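Loltbridge Lane Neighbors, minutes, 2020-09-13

Blagoje Spahić here, taking notes again (my handwriting is a disgrace, so I typed them up the same night!). We met at Toma at 2 and had 8 people at the table, plus a dog.

1. Dues
Still 50 a household. Two late payers, and they know who they are.

2. The lane
Most of our time went on this one. The cracks run right down the middle now, splitting and joining up again, and there's that patch of loose grit I keep skidding on with my bike. Predurano wants 85 a visit to sweep and seal. We said yes to one visit, in October.

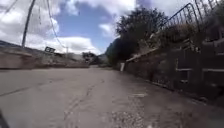 3. Leaf pickup
Surkarness hasn't called back. I'll try them again Monday.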